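Selent Desktop Teardown Set

Photos and part notes from used office desktops opened up on the bench. The set is maintained by Musa Ogbonna for the Skostent parts reuse project. Version 2 replaces the first release.

Contents

There are 1039 photos in the photos folder, taken over 140 sessions. Each session covers one computer. The notes are in parts.csv, one row per part per session, almost 3000 rows. Photos are JPEG and the table is UTF-8 with commas.

How the machines are set up

The case goes on its side on the slatted aluminum bench with the side panel off. Power cord and monitor cable are removed first. Cables inside are left where they were unless they cover the processor socket. The power supply stays in.

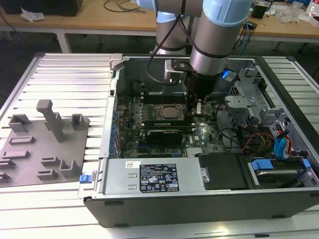
We did not clean anything before taking photos. If you need clean boards for matching, filter on the dust column, which goes from 0 (none) to 3 (heavy). The scoring was done by one person and was not checked.

Columns in parts.csv

session: three-digit number, same as the folder name
part: board, cpu, memory, card, psu, drive, fan, heatsink, battery
marking: text as printed on the part, blank if it can't be read
seated: yes, no, or unsure
dust: see above
remark: free text, mostly short

Memory slots are recorded even when there is no module in them. In that case the part is memory, seated is no, and marking is blank. Boards with a slot bank on each side of the socket get "left" or "right" in the remark, going by the photo taken from directly above. Earlier rows used "bank A" and "bank B" and a few of those are still in there.

Add-in cards are entered by the name printed on the card. Do not expand or correct it. Vutside labels in the remark column are shelf labels from our old storage and can be ignored.
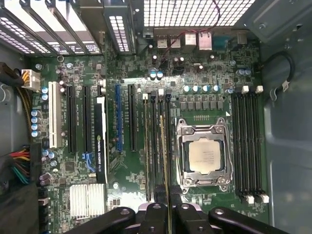

Overhead view: CPU in its socket, empty memory slots on both sides, NVIDIA Quadro K420 in the expansion area.

Known problems

Reflections off the metal around the socket hide the processor marking in many photos.
Sessions 031 and 032 have the same power supply entered twice.
Drive rows are missing for the October sessions. The drives had already been pulled by then.
Serial numbers are not in the table, but some can be read in the photos.

Use

Free for research and repair work. Credit the Selent set and give the version number. The list of part names was adapted from the Obradović inventory sheet, with "cooler" changed to heatsink or fan.

Corrections go to Musa Ogbonna. Include the session number and the row.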